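Home | Journals | Browse | Submit
Print this article | E-mail this article

3.2 Residual hydrocarbons in marsh sediment

Sediment cores were taken at 52 stations along the Murkbridge estuary, downstream of the Treltcombe pipeline break. Each core was sliced at 7 cm intervals and frozen until extraction. Total petroleum hydrocarbons (TPH) in the top slice reached 367 mg/kg at the stations nearest the break and fell with distance toward the mouth.

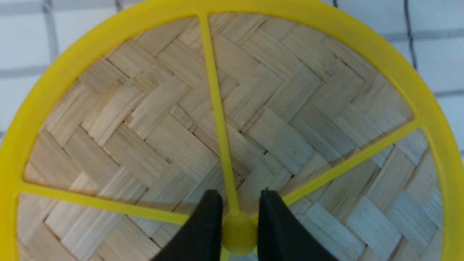

Figure 4. Woven bamboo surface within a yellow plastic rim with spokes.

Stations above 300 mg/kg were all on the inner bank, where tidal flushing is weak. Deeper slices showed lower TPH but a larger share of heavy compounds, consistent with slow weathering under low oxygen. The Wickramasinghe transport model underpredicted these values, probably through its fixed settling rate. Section 3.3 repeats the run with a variable rate.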